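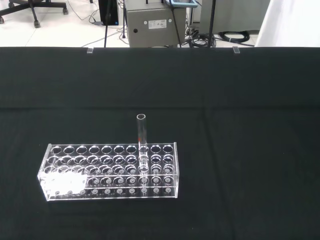 Figure 6. Wrist view before a demonstration: clear rack, one glass tube, black cloth.

Home | Getting started | Teaching by hand | Teaching by remote | Care | Index

6. Teaching your Kodosar arm to lift a tube

Take your time over this section, and have a cup of tea first if you like (well away from the bench, please!). The arm learns from the way you move it, so a calm, unhurried demonstration is worth far more than a clever one.

Before you begin

1. Spread the black cloth over the bench and smooth it with your palms. A few soft creases will do no harm.
2. Set the rack with its long side running across the wrist view, and stand one tube in it. Clear plastic and clear glass are hard for the camera to tell apart, so check that you can make out the rim of the tube on the Prova screen.
3. If a patch of glare hides some of the holes, turn the bench lamp a little. Glare well away from the tube can be left alone.

Guiding the arm by hand

4. Press and hold HAND. The joints will soften and you can lead the arm by its collar, rather as you would steer a friend by the elbow.
5. Press REC and bring the open gripper down over the tube. Stop with the fingers above the top plate.
6. Close the gripper with the thumb wheel, wait for the tone, then lift straight up until the bottom of the tube is clear of the rack. Hold still for 400 milliseconds or longer.
7. Lower the tube into the same hole, open the gripper, back away and press REC again.

Guiding the arm by remote

8. Pick up the Nuvari handset and set the speed to 70 per cent or lower. Kimie Sugawara, who wrote the first edition of these notes, always began at the slowest setting, and we still recommend it.
9. Repeat steps 5 to 7, using the trigger in place of the thumb wheel.

CAUTION: Glass breaks. Wear eye protection, and never reach for a slipping tube while the arm is live. Press STOP and let it fall.

Note: If message 843 appears, the take was too short to save. Go back to step 5 and record it again. The arm keeps up to 200 takes before it asks you to clear some space; see section 9.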